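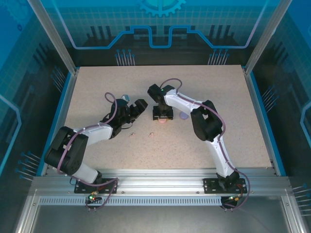 Two white arms on their rail at the front of a speckled beige work surface.

Mapplebeck library drops late fees, and my overdue cookbook and I are thrilled

24/04/2026

Good news for anyone who has been crossing the street to avoid the Mapplebeck Public Library (me, I mean me). As of this morning, late fees are gone. All of them, for adults and kids, on books, movies, audiobooks and those board games in the big plastic tubs. Old balances got wiped overnight too, so if you owed money when you went to bed, you don't anymore!

I stopped in right after the doors opened and the line at the front desk was already back to the magazine rack. According to the notice taped up by the returns slot, 756 cardholders had their accounts blocked over unpaid fees, and 388 of those were kids' cards. That second number got me. I had one of those cards once, and I remember owing something like two dollars on a horse book and feeling I could never show my face again.

So how does it work now? You still get a due date, and you still get the email reminders. If nobody else is waiting for your book, it renews by itself up to three times. After that you have 70 days to bring it back before the library counts it as lost and bills you for a new copy. Bring it in after that and the bill goes away, as long as the thing is in decent shape. (Mine has a little tomato sauce on the lasagna page. The woman at the desk gave it a look and let it slide.)

A few items have different rules. Museum passes still have to be back the next day, and the telescope goes out for one week with no renewals, which seems fair, there's only the one. Anything borrowed from the Plilden branch can come back to either building, but holds placed before today will be waiting wherever you first asked for them. I had that wrong and drove over to Plilden for nothing, so check your email first.

The town voted the change through in February after a pretty long meeting. I was there for most of it, on a folding chair that I would not wish on anybody. The main worry was that people would simply keep everything forever, and I get that. The library's answer was that late fees brought in very little once you took out the postage and the desk time spent chasing them. The vote passed easily in the end, and the numbers will be looked at again next spring.

If you've got library books hiding under the couch, there's an extra return bin outside the Flirko bakery on Main through the end of next week. It's the green one by the bike rack. Please don't put the board games in there, they don't fit, and the tubs crack. When I walked by at lunch, the sign on it said 193 items had come in so far, and a man ahead of me was feeding in a whole tote bag of mysteries one at a time.

Blocked cards should be working again already. If yours isn't, bring a photo ID to the desk at either branch and they'll sort it out while you wait. Both buildings are open until eight tonight and from ten to four tomorrow. I came home with two more cookbooks and a book about moss.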